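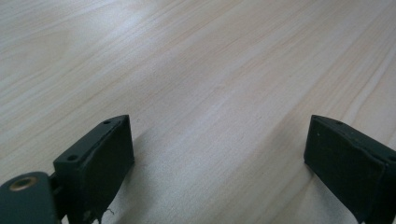 About us

Hello, and welcome! We are Uscombe, a small firm that tries out grippers, arms, cameras and controllers for people who haven't the time (or the spare table) to do it themselves. You might be a bakery thinking of putting an arm at the end of your packing line, or a college with money for one set of kit and a drawer full of brochures. Either way, you send us the things you can't decide between, we put them through the same jobs by hand and on the arm, and you get a long, plainly written report with our opinions left in.

We began in the back half of a unit in Netcombe, which we shared with a picture framer who was very patient about the noise. Our founder, Piyumi Sarkar, had spent years fitting arms into other people's workshops and had grown tired of seeing the wrong gripper bolted to the end of a perfectly good one. A gripper can look splendid on a data sheet and then be hopeless with a yoghurt pot, and the poor customer finds this out after the invoice has been paid. She bought a second-hand controller, wrote to everyone she had ever worked with, and by the following April had enough work to take on two of us. We have since moved up the road to Grurketton, where we have carpet, a kettle that works and rather better parking.

What we do all day

Most of our work is comparing fingers. People tend to ask us about arms first, and we do love an arm, but it is the last few centimetres that decide whether the job gets done. We look at the shape of the finger, the covering on its inner face, how it is fixed on, and how easily you can get at the screws when you want to change it for something else. We start with hand-held grippers wherever we can. You learn a great deal by holding the thing yourself, moving it at your own speed and feeling where it wants to slip, well before anybody writes a line of code for an arm.

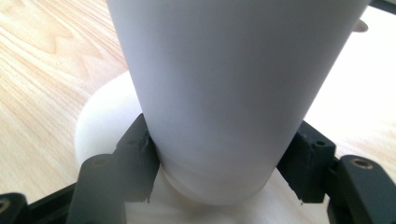

Finger pads wear, and we would much sooner use them until they're tatty and tell you so than swap them for fresh ones every morning. A standard run with us is 200 grasps per finger set, and a long run is 1000, with the same objects and the same person in charge of the notebook. Rough edges go into the report along with everything else. One of our favourite sets, a printed pair from the Pathirana range we draw up and make here, is now on its fourth redesign, and every one of those changes came out of somebody grumbling over that notebook. We're very fond of grumbling, as long as it is written down properly!

Cameras are the other half of it. A camera on the gripper gives you a lovely close view of the fingers and whatever is between them, but not much idea of what the other hand is up to, so we like to have a second one higher up, looking over the whole table. Customers often ask which of the two they could do without. Our answer depends on the job, and we're happy to talk it through on the telephone for as long as you like (Piyumi will talk it through for longer than that).

Then there is what we call the cup job. Paper cups are cheap, light and easily squashed, which makes them a very fair test of a gentle grip. They nest together in a dispenser tube, and the task calls for two grippers working close to one another, which is where clumsy mountings and badly placed cables show themselves. If you're choosing between two pairs of fingers and can only afford one test, we would probably steer you towards this one. Our cup log stood at 1319 entries when this page was last updated, on July 18, 2025, and 569 of those were done with a gripper in each hand.
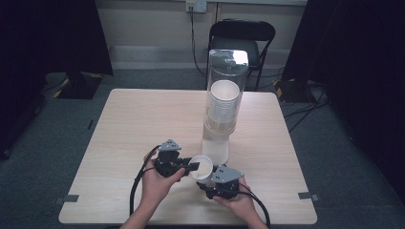 Working with us

We take on jobs of all sizes, from one pair of fingers to a full comparison of arms and controllers. Write and tell us what you need to pick up, how often, and what happens if it gets dropped. If you can post us a few of the real objects, please do, as a stand-in never behaves in quite the same way. We'll write back with a plan and a price, and you are welcome to come to Grurketton and have a go yourself while the tests are on.

We don't sell other makers' equipment and we don't take commission on it. The Pathirana fingers are our own, so whenever they turn up in a comparison we say so on the first page, and you are free to leave them out altogether.

Schools and colleges can book a morning visit during term time. Please let us know beforehand how many of you are coming, and whether anyone would like to bring an object from home to try.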